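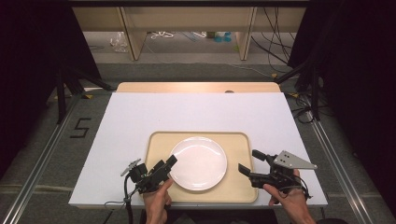 Fig. 9.1 White plate on a beige tray.

Chapter 9
Where does a region stop?

Before you start: atlas open at the physical map, pencil, tracing paper. Read the whole opening first, then go back to the key words.

Regions are drawn by people. Rivers, ridges, coasts — all handy, but somebody still picks which one counts. The Neseseck basin is the case we use all through this chapter. Upland in the north, marsh in the south, one river down the middle. 47 parishes on the last survey. Is it one region or two? Depends who you ask and what for.

Sowa drew it as one. Her line follows the watershed, highest point 479 metres, and takes in everything that drains to the harbour at Vindby. Simple enough. But the upland farms sell over the ridge at Trulloveck, speak the Trulloveck dialect and allways have.

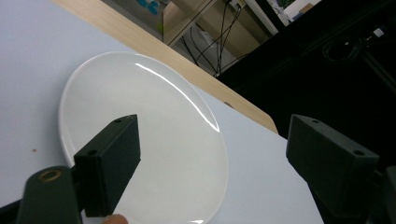 Walczak split it for that reason. Her southern half is the marsh towns, her northern half gets lumped in with the hill country. Trade and speech first, water second. Problem — the school district and the bus routes still run the full length of the valley, so on paper the place hangs together after all.

Then Jaiswal, who drew no line, only a wide band. A transition zone. Population of the band 2273, most of them in Nowicki and the hamlets next to it. More on zones in section 9.3.

Key words: watershed, boundary, core, transition zone, hinterland.

Starter task. Trace the basin. Mark Sowa's line in blue and Walczaks in red. Where do they agree? Write two sentences on why, then compare with a partner before going on to 9.1.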